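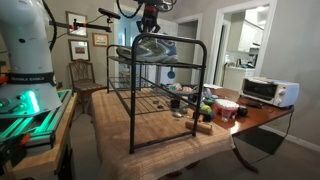

Can a robot arm put the shoes away at the end of the day yet?
Most of the time, if the shoes come one at a time and the rack stays where it was taught.

Ticket 523 – Shoe rack task, top shelf placements failing
Project: Havness home chores
Opened: Thu 16 September
Priority: normal
Status: resolved, follow-up open

Reported problem
Arm picks up the shoe fine, carries it over the rack, then stops a little above the top shelf and throws a contact fault. Started after we updated the Oveletti planner. Bottom shelf wasn't tried. Happens with the left shoe more than the right, and I have no idea why yet.

Entry 1
Restarted the controller and re-ran the same job. Same stop, same height. Fault code 902 in the log both times. That's a force limit trip, so the arm thinks it has touched something before it should have.

Entry 2
Checked the gripper payload setting. The update had put it back to the default, with no allowance for the fingers. Entered our own value again and saved it. The stop now comes lower down but it still comes. Progress!

Entry 3
Looked at what the planner thinks a shoe is. It uses a plain box for the whole thing, and the toe end of that box dips as the wrist turns. So on paper the shoe hits the shelf, and the arm slows down and gets nervous. Changed the box to two smaller ones, heel and toe. Ran 12 placements and got ten on the shelf, one sideways, one on the floor. I was grinning like a kid by the fourth one – it sets the heel down first and lets the toe follow, and I never wrote a line of code for that.

Entry 4
The sideways one was a grip problem. The fingers closed on the tongue and the shoe swung. Moved the grasp point back toward the heel opening. Ran the job again after lunch with no swing.

Entry 5
Tried it with the laces untied. Don't bother for now. One lace went through the wire shelf and the arm pulled the rack along with it until the force limit kicked in. Glad we have that limit. Set the release wait to 2000 ms so the fingers are fully open before the wrist lifts, which helps with laces that are only a bit long.

Reply from Trimurus support
Thanks for the detailed log. The payload reset is a known issue with this update. Please export your tool settings before installing the next one. Could you also tell us if the fault appears with softer items, such as slippers?

Entry 6
Slippers work, and they're easier than I expected. They squash a little and the arm doesn't mind. Rain boots are a no, too tall to turn over the shelf. I'd still call this a real chore the machine can do, slowly, with someone nearby to straighten the rack. It beats where we were in the spring by a mile.

Resolution
Payload value restored, shoe shape split in two, grasp point moved, release wait set. Closing the fault.

Still open
Pairing left and right side by side. Su profile needs the same payload fix before anyone loads it. Bottom shelf goes on the list for October.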